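About Clukutier

Clukutier sells wooden trays, coffee tables and not much else. We started in a rented unit with 3 tray designs and a low opinion of most home catalogs, and we still have both the designs and the opinion.

You have probably read a few of these pages already. Everyone has a passion and a journey. We have a workshop, a mailing list we use twice a year, and a returns policy of 30 days that we wrote ourselves and can therefore explain over the phone.

We doubt most claims made for furniture, including the ones our suppliers make to us. "Heirloom quality" means very little until somebody's kids have eaten breakfast off it. A tray is worth buying if the fruit stays put when you carry it and the edges don't get in the way when you reach for a banana. A coffee table should look fine with a tray on it, and also with one tangerine and nothing to go with it.

Fruit on the coffee table, with the tray on the right:
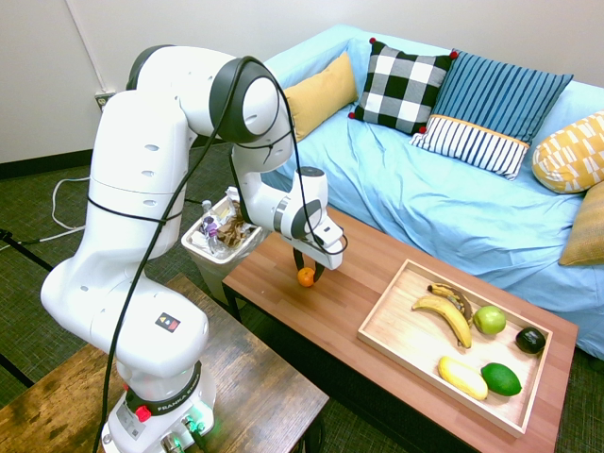
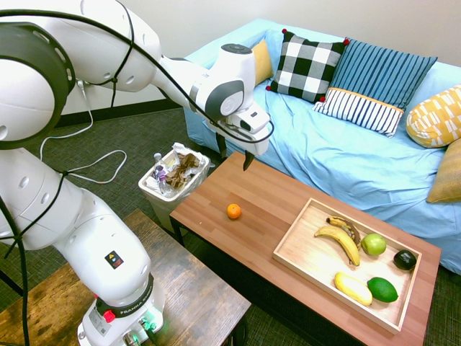

We don't believe a fruit tray will make anyone eat better. People have written to tell us it did, and we're glad, but we won't be printing that on the box. Bananas go brown at the same speed wherever you put them.

Our Greva trays come in light wood only. We tried a dark version, sold 48, and stopped. The Wannasri table takes longer to make than we'd like, so if the order page says six weeks, believe it. We make fewer than 1000 pieces a year and have no plans to change that, whatever the consultants say.

Questions go to the contact form. We read them in the morning, usually before coffee, so please keep them short.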